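Drullari Titlow Phone: Set-Up Guide

Section 4. Moving everything over from your old phone

By now you should have the Titlow charged, switched on and connected to your home Wi-Fi (if you skipped any of that, go back to Section 3 and we'll see you here in a little while). This is the part people tend to dread, and I do understand why, with years of pictures and phone numbers sitting on that old phone! Take it slowly and you'll be fine. The phone does nearly all of the work, and most of what you'll be doing is waiting for a bar to fill up and tapping OK now and then.

You will need:

Your old phone, with its passcode
Your new Titlow
The charging cables for both phones
The password for your Drullari account (the one you made in Section 2)
A pot of coffee, or whatever keeps you company

4.1 Before you begin

1. Plug both phones in. The transfer will not start on a Titlow with less than 36 percent battery, and I would much sooner you had them both on the charger the whole way through.

2. Set the phones down side by side on a table or counter, close enough that they touch or nearly touch. They talk to each other over a short-range link during the first few minutes, and a phone left in a coat pocket across the room will make you start over.

3. On the old phone, open the app store and install Salazar Mover. It's free. When it asks for permission to see your contacts, photos, messages and calendar, allow the ones you want to bring along. Anything you refuse here simply stays behind on the old phone, and you can come back for it another day.

4. Check how much room you have. On the Titlow, go to Settings, then Storage. On the old phone, Salazar Mover shows the total size on its first page. If the second number is larger than the first, look at 4.4 before going any further.

5. Turn off any battery saver mode on both phones.

Caution: Do not take the SIM card out of your old phone yet. Several message apps check for it during the move, and they will quietly leave out your conversations if it's missing. Section 5 covers the SIM, and it will keep until then. 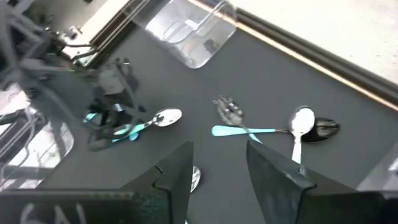 Can I still take calls on my old phone while the transfer is running?
Calls will ring through as usual and you can answer them, but the transfer pauses until you hang up. Once the call ends it picks up where it left off, with nothing for you to press.

4.2 Starting the transfer

1. On the Titlow, open Settings and scroll all the way down to Move In. (On phones bought before the November update, the same thing is called Bring My Stuff. The steps are identical, only the name changed.)

2. Tap From Another Phone. A code with nine characters comes up on the screen, in three little groups so it's easier to read.

3. On the old phone, open Salazar Mover, tap Send, and type in the code. Capitals and small letters don't matter, and you can leave out the spaces.

4. Both phones will now show a small colored shape. Make sure it's the same shape and the same color on each. If they're different, tap Cancel on both and begin again at step 1. It usually means a neighbor or someone else in the house is moving a phone at the same moment, unlikely as that sounds, and you don't want their vacation photos any more than they want yours.

5. Tap Match on both phones.

6. Choose what to bring. Everything is ticked to begin with. Tap the arrow beside any heading to open it up and pick things out one by one, if you're that sort of person (I am, and it took me most of an evening).

7. Tap Start.

Note: The time shown under the bar is only a guess, and in the early minutes it's a rather wild one. It may say two hours, then ten minutes, then two hours again. Watch the bar and ignore the clock.

If you have a great many photos, the screen will tell you it is sending them in batches of 1,000. Between batches the bar drops back to the beginning. The bar is only counting the batch it's working on, and the total is in smaller print underneath, so please don't tap Cancel when you see it jump!

Contacts go first, and they go quickly. My own 900 were across before I had sat back down. Messages come next, then the calendar, then photos, and videos last of all. You can read your messages on the Titlow as soon as that heading gets its check mark, even with the photos still on their way.

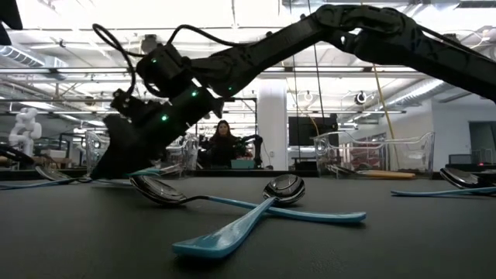 Crossed spoons with light blue handles

4.3 If the transfer stops

Now and then it will. Most of the time the cause is something small, so please try these in the order they're given before you call us.

1. Wait five minutes. A large video can make the bar stand perfectly still and then leap ahead.

2. Wake the old phone's screen and look for a question waiting there. Some phones ask a second time for permission to share messages, and they'll sit politely all night until you reply.

3. Check that both phones are on the same Wi-Fi network. Homes with a second box upstairs often have two networks with nearly the same name, and you want both phones on one or both on the other.

4. Tap Pause on the Titlow, count to ten, and tap Resume.

5. If you're still stuck, tap Cancel on both phones, restart both, and go back to 4.2. Whatever has already arrived will stay, and Salazar Mover skips over anything it has sent before. You won't end up with two of everything.

Caution: Never use Erase This Phone on your old phone to "clear out" a transfer that has stopped. It removes everything, including what hasn't been sent, and we have no way of getting it back for you.

4.4 When there isn't enough room

Should the Titlow say it's short of space, you have a couple of choices.

To leave the videos behind for now: at step 6 in 4.2, open Videos and clear the tick at the top. Everything else will move over, and you can run the transfer again later for the videos alone.

To use a memory card: the Titlow takes a card in the same tray as the SIM. Push the tray pin (it's taped inside the lid of the box, where it is very easy to miss) into the small hole on the left side. Lay the card in the larger space with the label up, and slide the tray back in. When the phone asks whether the card is for Photos and Videos or for Everything, choose Photos and Videos. Then start again from 4.2.

Note: Apps can't live on the memory card. A phone that is full of apps will still be full of apps once the card is in.

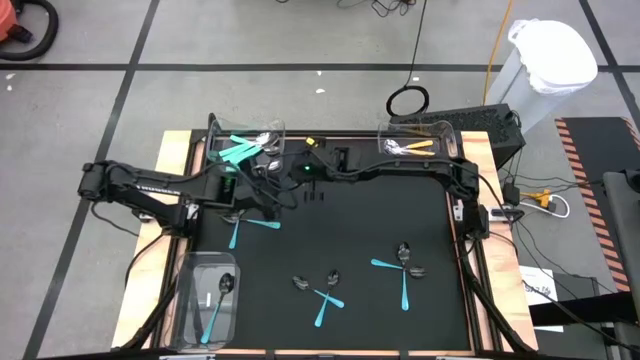 Black work table with light wooden boards along the sides

4.5 Checking that it all arrived

1. Open Contacts and look up a few people, particularly ones near the end of the alphabet.

2. Open Photos and scroll back to the oldest. Gray squares mean the picture is here and the phone is still making the small preview. They fill in on their own overnight if the phone is plugged in.

3. Open each message app you use and sign in. Your conversations were moved, your passwords weren't.

4. Set your alarms again. Alarms do not come across from most other makes of phone, and I'd hate for you to find that out at nine in the morning.

5. Check your calendar for anything that repeats, such as birthdays. If they show up twice, go to Calendar, then Accounts, and switch off the account you no longer use.

Keep the old phone, charged and untouched, for a couple of weeks. You may well think of something you forgot, a voice memo or a shopping list, and it's so much easier to fetch it while it's still there.

If anything in this section has you stumped, the help desk in Usville is glad to walk you through it. Have the Titlow switched on and the number from the bottom of the box handy when you call.

Section written by Mererid Morgan, Drullari customer guides

Next: Section 5, Moving your SIM card and phone number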